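Building Wiki > Interiors > Ceilings > Coffered ceiling

Coffered ceiling

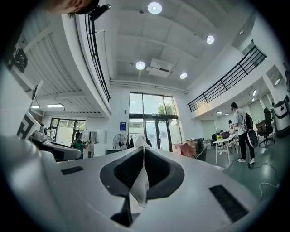 White coffered ceiling with round recessed lights and a ceiling-mounted air conditioning unit.

A coffered ceiling is a ceiling divided into sunken panels by a grid of beams or raised moldings. Each panel is called a coffer, and you'll also see "caisson" and "lacunar" in older books (I love lacunar, but I've never once managed to use it in conversation). Squares are the usual shape, though I've come across octagons, diamonds and one very odd set of stretched hexagons in a dining room that I still think about!

Origins

The Greeks and Romans both used coffers, and early ones in stone seem to copy the look of timber beams crossing each other. The one everybody knows is the dome of the Pantheon in Rome, which has five rings of coffers that shrink as they climb toward the opening at the top. The sunken shapes take out some concrete, so the dome weighs less than it would if it were solid all the way around. Renaissance builders picked the idea up again and went wild with it -- gilding, painted rosettes, coats of arms, the lot.

How they're made now

In most houses the beams hold up nothing at all. They're hollow boxes made of three boards fixed to a strip of lumber, and the strip is screwed into the joists. Crown molding goes around the inside of each panel to hide the joint. You can also buy kits, and the two I know best are Tretari, which comes in primed MDF, and Van Wijk, which is real wood and priced like it. Makumeo does a lightweight foam version that I was all ready to be snobby about, and then I saw it painted and couldn't tell from the floor.

Depth matters more than people expect. My own beams are 5 inches deep under a nine-foot ceiling and I wouldn't go any deeper in that room. With eight feet I'd drop to 4 inches or less, or just use flat battens and call it a paneled ceiling.

Layout

Start from the center of the room and work outward, so that any leftover gets split evenly between opposite walls. Godelieve De Haan, who taught the trim class I took, made us snap the whole grid in chalk on the floor first and then carry it up with a plumb line. It felt slow. I do it every time now. Mark your light fixtures and vents on the same plan, or you'll end up with a beam running straight through the middle of one (ask me about my hallway).

Sound and light

Coffers break up a flat surface, which can scatter some sound, but shallow ones won't fix an echoey room on their own. Concrete waffle slabs are a close cousin, and there the grid really is doing structural work.

Painting

Paint the panels before the beams if you can stand the wait. My living room trim alone took almost 6 quarts of semi-gloss, and I'd still pick flat for the panels, where every drywall seam shows.

315 shares | 4 comments

Related articles
Beadboard ceiling
Crown molding
Tillov tray ceiling kit
Waffle slab
Rosette (ornament)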